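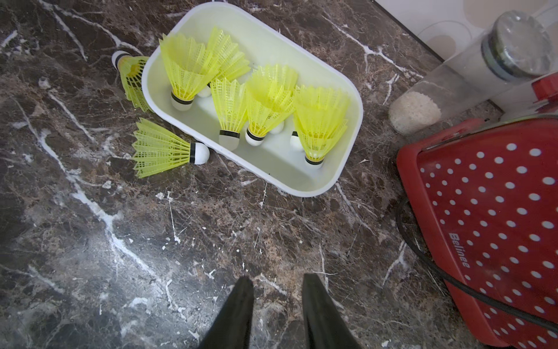
Mandbridge Community Help
Home and Storage > Sports Equipment

Storing plastic shuttlecocks between sessions: open tray or tube?

Posted by Eftychia Theodorakopoulos

I coordinate the equipment for the evening badminton group at the Mandbridge recreation hall and would be grateful for advice from members who manage a similar supply. We play with yellow plastic shuttlecocks with white bases and black bands. Until recently they were returned to cardboard tubes at the end of each session. The tubes have now largely split, and the group has begun placing the shuttlecocks in a shallow white plastic tray with rounded corners, which is kept on a marble counter between sessions.

The tray is convenient for players, who can take a shuttlecock without having to shake one out of a tube. My concern is with the condition of the skirts. When the tray is filled in a hurry, the shuttlecocks lean on one another, some become nested, and those that do not fit are left lying on the counter beside it. Several of our older ones have developed a flattened side and wobble noticeably in flight. I am unable to determine whether this is the result of storage or of ordinary play.

The same counter is also used for refreshments and is shared with a number of kitchen items.
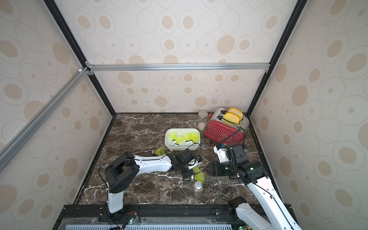

The tray on the counter, with the glass jar behind it and the toaster to the right.

I would appreciate guidance on the following matters. Is an open tray acceptable for plastic shuttlecocks, or should the group purchase new tubes? Does the position in which they are stored make a difference? Finally, is there any objection to keeping them near a toaster? The group meets at 7 p.m. from March onward and I should like to have an arrangement in place before then. Our budget is modest.

2 replies

Gape_Hall_Bookings

Thank you for your inquiry. Our hall went through the same change two seasons ago, and the following is the practice we have adopted.

An open tray is acceptable during play. For storage between sessions we recommend a tube or a box with upright sides. Plastic skirts are more forgiving than feathers, but they will take on a bend if they are held under pressure for long enough. A shuttlecock that is wedged on its side against the wall of a tray, with others leaning on it, may well come out with one side flatter than the other. We have seen this most often in the ones at the bottom of an overfilled container.

Nesting is not harmful if it is done properly. Shuttlecocks are stacked one inside the next in a tube for exactly this reason, with all bases pointing the same way. Difficulty arises when one is pushed into another at an angle. If you wish to keep the tray, please ask players to set each shuttlecock down on its own or to stack it straight, and to stop when the tray is comfortably full. A second tray of the same size would take the remainder.

With regard to the toaster, we would advise moving one or the other. The outside of a toaster can become quite warm in use, and thin plastic softens before it melts. We have no exact figure to offer for a safe distance. Our own shuttlecocks are kept on a shelf on the opposite side of the room from the kitchen equipment - this was originally done on account of crumbs, and it has worked well for both purposes.

To distinguish storage damage from wear, set aside 4 new shuttlecocks in a tube and leave them unused for a month. Put the same number of new ones in the tray, also unused. If only the second group wobbles, the tray is responsible.

Skirts that are already bent can sometimes be restored. Hold the shuttlecock by the base in warm tap water for some 60 seconds, reshape the skirt gently with the fingers, and stand it base upward on a towel until it is dry. Boiling water should not be used. If there are cracks in the mesh, the shuttlecock should be retired to practice use.

Tukeck Racket Circle

We use the plastic tubes sold by Vokstead and have no complaints. They are sold singly, so there is no need to place a large order. Ours have outlasted the cardboard ones by a wide margin.

I do not agree that the tray is a serious problem. Our members play hard and most shuttlecocks are worn out by the racket long before storage could affect them. An uneven skirt is usually the result of a mishit near the rim. That said, a lid would be a sensible addition if food is prepared on the same counter.

Posted by Eftychia Theodorakopoulos

I thank both members for their replies. The group will retain the tray for use during play and will obtain tubes for storage. The warm water method has been tried on three of the older shuttlecocks. Two regained their shape and the third has been placed with the practice set. I have also requested that the toaster be assigned a different place and will report on the tray comparison once the month has passed.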